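Speaker notes - "Unpacking the Groceries: Are We There Yet?"
Annelore Seidel, Clanitz
Talk given 20 March 2023, Alport. Slides on request.

1. OPENING (don't rush it, people are still finding chairs)

Ask for hands. Who put their own groceries away this week? Who enjoyed it? Who would pay 600 dollars to never do it again? Wait for the hands. Now 500. Somebody always holds out for 500.

Say what the talk is. I've spent nine years hearing that the home robot is two years off, which is at least a consistent forecast. I'm going to take one small chore, a bag with snacks in it on a table, and go through what the machine has to get right before anybody gets to eat.

2. WHY BAGS ARE MEAN

Factory arms love a thing that stays the same shape. A gearbox casing at nine in the morning is the same gearbox casing at noon. A plastic grocery bag has never been the same shape twice in its life. It folds, it sticks to itself, light goes through parts of it and bounces off the rest. Depth sensors hate it. So do I, but I can open one in the dark. 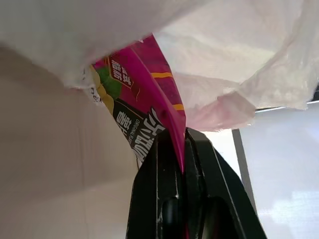
Then there's the question of how hard to squeeze. A bag of chips is mostly air with a few things in it that you'd like to keep whole. Grab the middle and you've made crumbs. Pinch a corner and you keep the chips, but now the whole weight swings from a bit of foil no bigger than a thumbnail. People do this without thinking, usually while on the phone.

(If someone asks about suction: yes, suction works on some packets. Then it meets a wrinkle. Move on.)

3. NUMBERS SLIDE

Keep this short. In our October trials at Clanitz we ran the unpacking task 77 times and counted 69 as done. Pause here, because it sounds good and someone from sales will be writing it down.

Now the small print. "Done" meant the item left the bag. It did not mean the item arrived anywhere useful. Marlene Diekmann wrote the scoring sheet and has asked me to point out that I approved it.

Also, no eggs. We don't talk about eggs.

4. TWO HANDS

My daughter asked why you'd need two arms to get chips out of a bag. Fair question. Try it with one hand at home and watch the bag come along for the ride. One hand has to deal with the bag while the other deals with what's in it, and the two have to agree on whose turn it is. Most married couples can't do that with a fitted sheet. 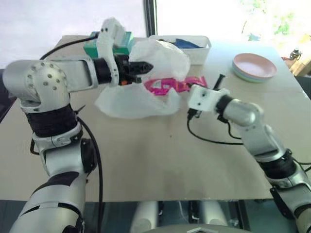

Two arms, one crumpled bag and a pink snack wrapper.

Leave this one up while you talk. The point is how much else is on an ordinary table. There are plates, there's a basket, there's a box at the back, and none of it was the job, and all of it can be knocked over.

5. SO, YET?

Shop floor: closer. Sokol's packing line has cartons that all face the same way and a person nearby who can say a bad word and press reset. I'd put money on that.

Home: not yet. Drirkora's brochure says "ready for your kitchen." I would like to know whose. Mine has a drawer that only opens if you lift it.

I'd buy a slow one, mind you. If it took all afternoon and I was out, I wouldn't care.

6. QUESTIONS

Likely ones: price (don't guess), laundry (groan, then refer them to Marlene), will it take my job (ask what the job is first). Finish by quarter past, they need the room.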